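Why Do Racing Cars Have Wings?

An aeroplane has wings to help it leave the ground. A racing car has wings too, but they do the opposite job. They push the car down onto the track.

Turn an aeroplane wing upside down and you have the basic shape. When the car moves forward, air flows over and under the wing, and the wing is pressed towards the road. Engineers call this push "downforce". Most racing cars of this type have 2 wings, one at the front and one at the back.

Downforce helps the tyres to grip. If you press your hand firmly on a table and try to slide it, you will find it harder to move. Tyres behave in a similar way. A car with plenty of grip can travel around a corner faster without sliding off.

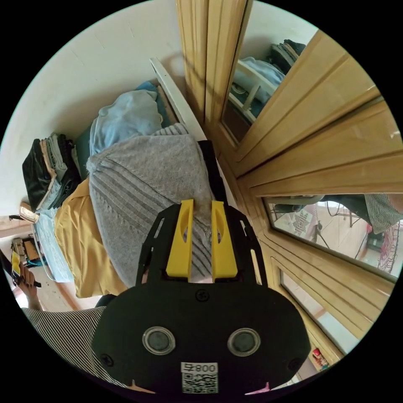 Issue 3

Wings also have a cost. Air pushes back against them, and this is called "drag". Drag slows a car on the straight parts of the track. Teams must therefore choose their wings carefully for each circuit. The Rirkdale circuit has many tight corners, so teams there use large, steep wings. The Fostside circuit has long straights, and the wings are set much flatter.

Engineer Eldana Tesfamariam prepares the cars of the Abera team. In April, her group tested a new front wing at Fostside. "A very small change in the angle of a wing can be felt by the driver," she explains. "We make one change, send the car out, and then look at the results."

Air can cause trouble as well. A car following closely behind another drives through swirling, messy air – sometimes called "dirty air". Its wings do not work as well there, and the driver may need to slow down in corners.

Words to know

Circuit: a track used for racing.
Downforce: the push of air that holds a car to the track.
Drag: the push of air that slows a car down.

Last updated: 5/23/25

Contact us | © Sivine Junior Motorsport Library | Back to top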